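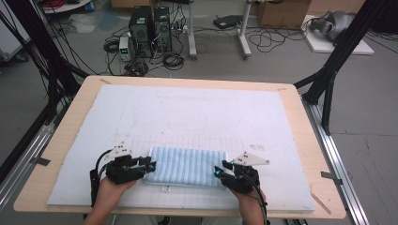 Grippers, round two!

Hello again from the back bench at the Pliltitz shared workshop, where I have spent most of my free evenings since the last newsletter folding the same towel. My family thinks I've lost it. The dish towels at home have never looked worse, by the way, so don't ask me to come over and help.

For anyone who missed the last issue, the Csonka build is my attempt at getting a pair of grippers to handle laundry. I hold one in each hand and do the job myself, and the recordings go toward teaching an arm to do it later on. The arm part is still a long way off (I have a shoulder joint that clunks and a wiring job I keep putting off), but the hand-held half is finally fun to use.

The big change this month is the jaws. My first set had hard tips and they were fine on a block of foam and hopeless on cloth. I'd pinch a corner, lift, and the towel would slide right out and land in a heap. I tried sandpaper, then hot glue dots, then a strip cut off an old bike tube, and the bike tube won by a mile. It's ugly and it smells a little, and I love it. I also printed the trigger link a touch longer, so now I don't have to squeeze like I'm cracking walnuts. My thumbs are very grateful!

I've switched to striped towels, too. I used to practice with a plain white one and could never tell from the playback if I'd put it down straight or not. With stripes you see a crooked fold right away. Folding it into a long strip and picking it up by the short ends is the move I'm working on now, and the trick is to keep both hands going at the same speed. If one side gets ahead, the middle bunches up and you start over. I have started over a lot.

The cables are my next headache. They hang off the back of each gripper and every so often one drags across the towel and ruins a perfectly good fold. I've got a bag of little spring clips from Pretine that I want to try up by the wrist, and if that flops I'll go back to tape like everybody else.

Numbers, for those of you who write in asking for numbers: 833 recordings saved so far, and 6 evenings lost to a connector I had plugged in backward. Yes, six whole evenings. Please check your connectors.

If you want the files for the new trigger link, they're in the Condel folder on the members' drive, along with my very messy parts list. Use the second version, the first one snaps. And if you have old towels with stripes or checks, I'd be happy to take them off your hands, clean ones please! There's a bin with a yellow label by my bench. I'm hoping to have the arm bolted down and moving by September, shoulder clunk and all.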